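From: Jereck list member
To: flitdale-sysadmin
Date: 2019-03-20
Subject: Re: [flitdale-sysadmin] Nightly backup overruns its window

On the list, the Fleury site admin wrote:

> Our nightly job on the Stilamon store now runs past the start of the
> working day. It used to finish in two hours. Nothing has changed on the
> server. The full set is 386 GB. Would faster discs help, or should we
> split the job in two?

Neither, to begin with. Please check the file count before spending money. We had the same fault at Jereck last November and the discs were idle for most of the run. The time went on walking the directory tree and comparing timestamps, one small file at a time.

In our case one share held a folder per day, each with thousands of still pictures of a few kilobytes. The total size hardly moved from week to week, so the size graph looked healthy. The file count graph, which we did not keep, would have shown the problem at once.

What we changed:

Closed folders are packed into one archive file each, 17 days after the last write. The packing job runs at midday and writes a checksum next to the archive.

The live share is scanned with 8 threads instead of one. Going to 12 made no difference on our hardware.

The exclude list is now read from a file kept under version control. The old one had a trailing space in a path and had been matching nothing.

Splitting the job will only hide the fault for a while, and you will then have two logs to read. If you do split it, split by top-level folder and not by date, or restores become tedious.

On your other point, yes, restore tests should include small files. Ours reads back a few small files picked at random from the packed archives and compares the checksums.

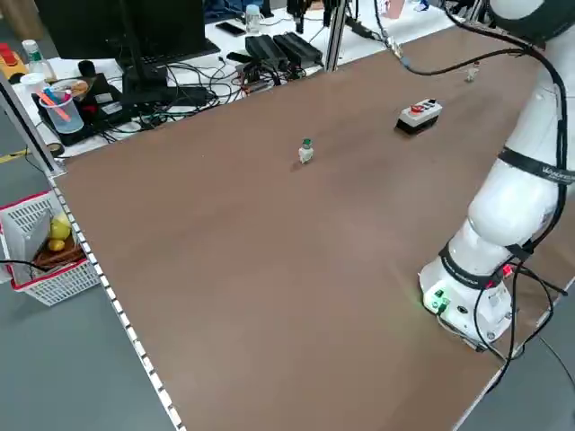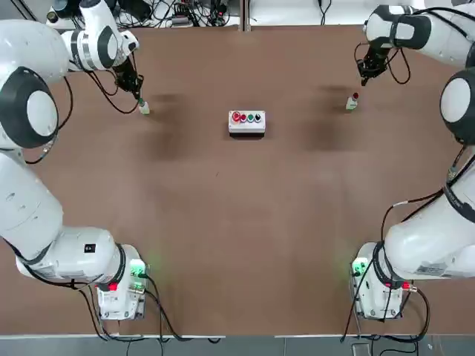
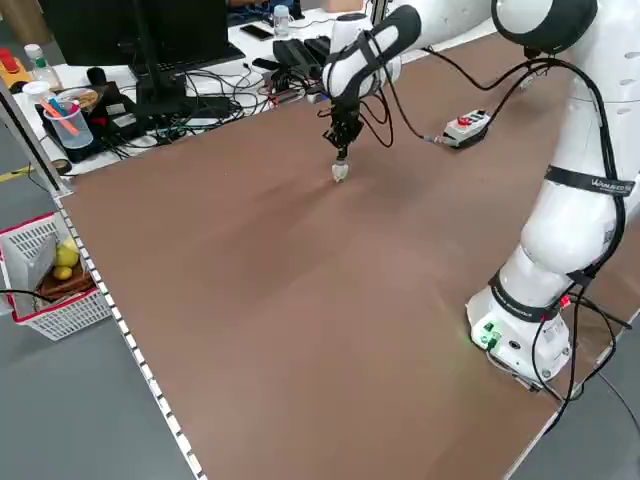
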